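How to Comment on a Bill Before It Goes to a Floor Vote

Most bills in a state legislature get at least one public hearing, and anyone who lives in the state can usually send written comments or sign up to speak. The steps below follow the usual order. Rules differ from one chamber to the next, so check your own legislature's website for deadlines and forms.

Step 1. Find the bill number

News stories often call a bill by a nickname or by the name of its sponsor. The clerk's office files everything by number. Go to the legislature's bill search page and type in a keyword from the title, such as "water rates" or "school buses." If you get too many results, limit the search to the current session.

Write down the number with its prefix. House Bill 57 and Senate Bill 57 are usually two separate bills on different subjects.

Step 2. Read the current version

A bill can be amended several times. The search page will normally list each version, with the newest at the top or bottom depending on the site. Open the newest one. Words that are underlined are being added to the law, and words that are struck through are being taken out. Text with neither mark is existing law, printed so you can see where the change fits.

Many legislatures also post a short staff summary and a fiscal note. The fiscal note gives the estimated cost to the state. Read both, but quote from the bill text when you write.

Step 3. Find out where the bill is

Look for a line marked "status" or "history." You want to know three things:

Which committee has the bill now
Whether a hearing has been scheduled
Whether the other chamber has a matching bill

If the bill has already passed committee, a written comment to the committee may not be accepted. In that case, skip to Step 6.

Step 4. Write your comment

Keep it to one page, or 2 pages if you are writing for a group. Roughly 200 words is enough for most people. Put the bill number and your position in the first line:

"I am writing in opposition to House Bill 57."

Then say where you live and how the bill would affect you. Refer to section numbers when you can. If you would support the bill with a change, write out the exact change you want. Staff can work with a sentence like "In section 4, replace 20 days with 60 days." They can do very little with a general complaint about the deadline.

Written comments become part of the public record in most states. Leave out your phone number and street address unless the form requires them.

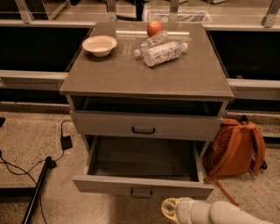

A round orange fruit, a bowl and two bottles on top of a grey cabinet.

Step 5. Sign up to speak

Registration often closes the evening before the hearing, though some committees take names at the door. When you register, you will be asked for the bill number, your position and whether you will attend in person or by video.

Speaking time is set by the chair and can be cut if the list is long. Prepare a version that takes two minutes and a shorter one that takes one. Start with your name and town. Do not read your written comment aloud, as the members already have it.

Bring a printed copy. Arrive early if you need to park near the building, and expect to wait. Bills are not always heard in the order shown on the agenda.

Step 6. Contact your own members

Once a bill leaves committee, the people to reach are the two or three members who represent your address. Use the "find my legislator" tool on the legislature's site. Call or email before the bill appears on the floor calendar. Give the bill number, say that you are a constituent, and ask how the member plans to vote.

Step 7. Follow the bill

Sign up for email alerts on the bill page if they are offered. If the second chamber amends the bill, it goes back to the first chamber for another vote or to a conference committee, and you may want to contact your members again.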